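Monday, late

Rules day! I'd been putting off the rules day since the start of March and I think everyone else had too, because when Inmaculada put it on the calendar last week she didn't get a single reply, not even a thumbs up. Anyway, we did it, and my voice is gone and I've got whiteboard marker on my good grey sleeve.

What we had before was a page and a half I typed up in the first month at Rowlands, when it was only me and Radosław and we mostly wanted to not get bonked on the head. It said things like "be sensible around the arm". Inmaculada read that one out loud in front of everyone. Fair enough. She asked me what sensible meant in millimetres and I had no answer for her, so now it's 600 from the outside of the reach while the arm is powered, and there's going to be tape on the carpet. I always thought tape looked a bit over the top for a project that puts snacks on a shelf, but Danuta pointed out that the person most likely to wander in is somebody from down the hall looking for a chair, and they haven't read my page and a half. They'll see tape, though.

The stop button argument took most of the morning. Radosław wanted one person to hold it and also do the resets, since that's how he's always worked and he's quick. Danuta wanted two people, always. I was on the fence and then I tried doing both jobs for a few runs and caught myself reaching over to straighten a canister with the button sitting on the desk behind me, well out of reach. So, two people! Whoever holds the button does only that. No phone and no coffee in that hand (I asked about tea and was ignored).

After lunch we tried the whole draft against real work, reading each rule before we did the thing it was about, which felt silly for ten minutes and then stopped feeling silly.

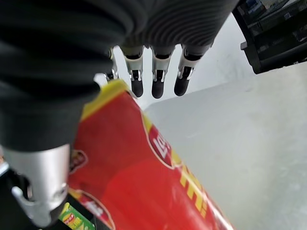
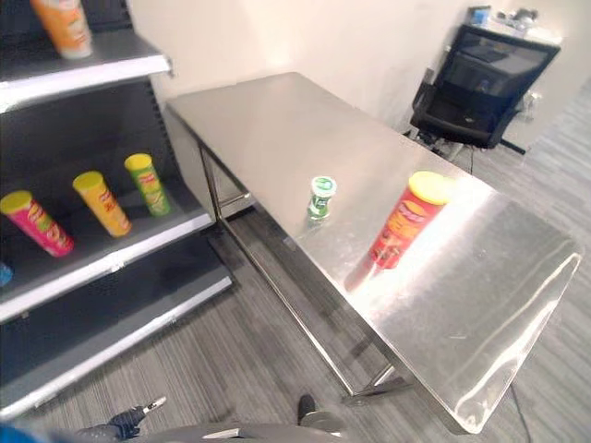
Chip bag in the hand first, then the steel table and the shelves.

The chip bags are what I wanted to write down before I forget. We'd been treating every item the same on paper, one grip rule for the lot, and a bag is a completely different animal from a canister. A canister you can check by looking. A bag can look perfectly fine and be full of crumbs, and then somebody logs it as a good grasp and we all pat ourselves on the back. Rule 6 now says soft packs get felt by hand every time they come out of the grip, and if they feel crunchier than they should, the run is marked and the bag is retired from the set. Retired bags may be eaten. I fought for that line and it stayed in, with the condition that you do it in the kitchen and wash your hands before you touch anything on the table again, because salty fingers on the fingertips is how we lose a whole afternoon of tidy results.

Cans and bottles got their own paragraph. Anything that can roll has to be called out loud before the arm goes back to its start pose, and if it's lying on its side the button person says "lying" and waits for the other one to say it back. Radosław thinks this is pilot cosplay. I quite like it. Also, cables! There are to be no loose ones across the walking side of the floor, they go against the wall or they get covered. I'm as guilty as anyone on cables and I know it.

Then there was the logging, and I got a bit huffy. We've been asked for 2,000 runs for Posent and at the moment we have 583 that I'd be happy to show anyone. Inmaculada wants every failed run kept, labelled, with a reason picked from a list, and I wanted to keep binning the ugly ones like we always have. I said it would slow us down. She said yes, it would — and then she just let that sit there. I looked over the ones I'd binned from last week (luckily they were still in the trash folder) and more of them than I'd like to admit were the hand doing the same small wrong thing at the top edge of a bag. If I'd kept them labelled we'd have noticed days ago. So failures stay in. I wrote that rule myself, in fairly small handwriting.

We didn't settle who gets to change a rule once it's up. Danuta says anyone can tighten one on the spot but loosening one needs a chat with the whole group, and I think I agree, but Radosław wants to think on it overnight. We also didn't get to speed limits when somebody's leaning over the table with the power on. My own view is that nobody should be leaning over it with the power on, full stop, and the speed limit is for the day someone does it anyway.

Home after eight. Leftover soup. My jaw hurts from talking, and I dreamed up a better wording for the cable rule on the tram and then lost it somewhere before my stop, so if it comes back to me tomorrow I'm writing it on my hand.

To do: buy tape, yellow and black if they have it, the wide one. Print the draft big enough to read from the button chair. Ask Inmaculada for her list of failure reasons before she adds any more to it. Take the old page and a half down off the door.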